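发件人:Theresia Danzer
收件人:公共区与茶水间邮件列表
主题:Re: 靠门那张小桌,东西到底放哪儿
2021年3月

各位好,

先把上一封引在下面,免得有人又说没收到。

> 大家好,
> 我提议把靠门那张小桌彻底清空。一张桌子就应该是一张桌子。
> 现在每次坐下来喝点东西,都得先把杯子、瓶子、纸挪一圈,喝完再挪回去。
> 另外谁能解释一下,我们订了115个杯垫,为什么桌上永远只有一个?
> 要是没人反对,我下星期就拿个箱子来,全部收走。
> Brinden 那边二楼

我反对。理由不高尚,我就是每天坐那张桌子的人之一,而且我知道箱子里的东西后来会怎样。去年五月收走的那一箱,至今还在 Jurkex 的货架底下,上面贴着“暂存”。里面有我的一把勺子,我已经不抱希望了。

不过说桌子乱,我也承认。究竟是哪样东西最占地方,我昨天也认真想了想。 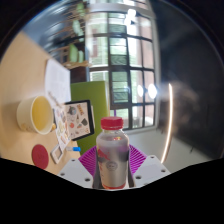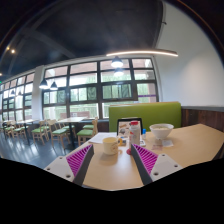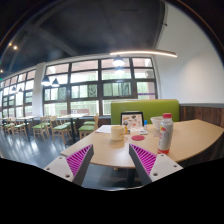

同一张桌子,红盖子的瓶子每张都有。

我的结论是,最占地方的是纸。纸本身很薄,但一铺开就成了领土,别人不好意思把杯子放上去,放上去又怕留个圈,于是所有人都挤到另一半。那半张桌子上因此住着全部的餐饮事业,另外半张住着一份谁都没读完的东西。所以我建议先从纸下手:要看的人拿走看,不看的人也请拿走,假装要看。

第二,瓶子。红盖的和蓝盖的不是同一种东西,请不要再因为“反正都是瓶子”就把它们并排收进抽屉。红盖的那个个子高,放在桌边容易被袖子带倒,我个人已经带倒过两次(盖子拧紧了,谢谢关心)。往里挪一个巴掌就够,不用开会。用完把盖子拧上,也不用开会。

第三,碗。碗里有东西的时候,请不要从它上方递任何物件。Dukero 的同事上次递过来一支笔,笔没事,我的毛衣有事。空碗请直接送去水池,不要留在桌上“一会儿还用”。我观察过这个“一会儿”,最长的一次跨了一个周末。

第四,带图的黑框立牌,我主张留下。新来的人坐下总要有个地方看,不然就只能看我们吃饭。位置可以再靠后一点,前面那些小东西,小卡片、小包装袋之类,统统归到一个浅盘里。盘子我有,边上磕了一块,不影响盛放小东西,也不影响它的尊严。

至于杯垫。115这个数是订单上的,我没有数过,也不打算数。库房那边说 Ticona 送来的时候是整箱的,之后的事大家各自心里有数。我只说一句:凡是家里突然多了红色圆杯垫的,悄悄带回来就行,放在茶水间第二层,我不在旁边站着。如果坚持要重新订,报价单上最低900个起,折下来每人能分到的数量足够铺地板。

还有人私下问我能不能干脆换一张大点的桌子。我去问过了,预算上限是2000,看得上的那张,运费另算152。我倒不心疼运费,我担心的是桌子大一圈,纸也会大一圈。这张浅色木头的我挺喜欢,圆边,撞上去不疼,腿也不晃。先把它收拾出来用一阵,再谈换不换。

具体这么办:

纸,今天之内认领,剩下的我收进门边的文件夹。
瓶子靠里放,盖子拧好。
马克杯谁的谁洗。没人认的,杯把朝外放到架子最上层,等主人想起它。
小包装进浅盘,空的扔掉。请看清楚是不是空的再放回去,我最近对空包装比较敏感。
箱子不要拿来。

有意见请直接回复列表,不要写便条压在杯子底下。上一张便条我是洗杯子的时候才发现的,只认出一个“请”字。

Theresia Danzer

又及:蓝盖的小瓶子如果有人知道是哪天开的,麻烦告诉我一声,我好在瓶底写个日期。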